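The Wall Behind the Workbench

June 12, 2026

Most people who set up a small workspace spend their money on the table and the chair. The wall behind the table gets whatever paint was there already. After a year or two it is usually the first thing to look worn.

The damage comes from ordinary use. Boxes get pushed back until they hit the paint. Cables rub in the same place every time they are pulled. A table that can shift even a little will leave a dark line at the height of its edge, and anything with a corner takes out a small chip and shows the white underneath. Pale colors show all of it. A gray-green that looked calm on the sample card will show every smudge once the lights are on.

At the Piltdale workshops, a converted mill building with 13 rented rooms, the walls were painted in April two years ago in a flat finish. Flat paint hides uneven plaster well, but it is hard to wash. Rubbing at a scuff often leaves a streak wider than the scuff was. Tenants there have mostly stopped trying, and the building plans to use a washable satin when the rooms come up for repainting. The quote was $88 a room for materials, with the tenants doing the work.

There are cheaper fixes. A strip of clear plastic sheet, 8 inches high and screwed on just above the tabletop, takes most of the knocks. Ristham, a small shop that fits out studios, sells it cut to length. Chips can be filled with a dab of lightweight filler and touched up with a small brush, though touch-ups on an older wall tend to dry a shade different from the paint next to them.

Outlets are the other half of the problem. A row of them high on the wall keeps the tabletop clear, and it saves crawling underneath to plug something in. It also means cords hang down across the paint. Short leads help. So does deciding which things need to be plugged in all day.

Then there are the loose cables. A black cable on a black table is easy to lose, and a pile of them turns into one knot within around 6 weeks. Colored connectors make the ends easier to find. A shallow cardboard box with no lid works as well as any organizer for small parts — you can see what is in it, and it costs nothing to replace when the sides go soft.

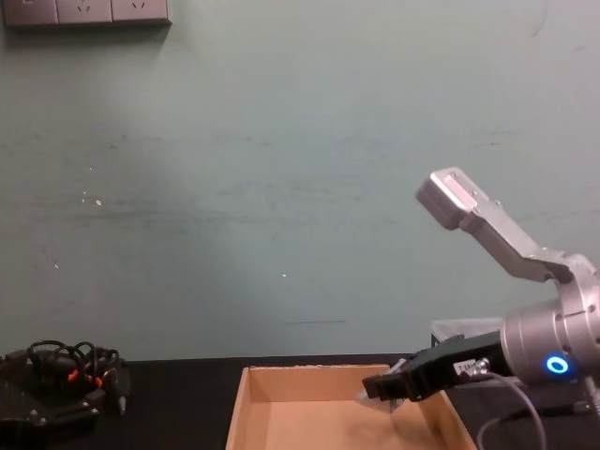 Whatever goes on the table, leave a gap of a few inches at the back. It gives cords a place to lie and keeps hard edges off the paint. Wipe the wall when you wipe the table, using a damp cloth and very little pressure, and let it dry before pushing anything back into place.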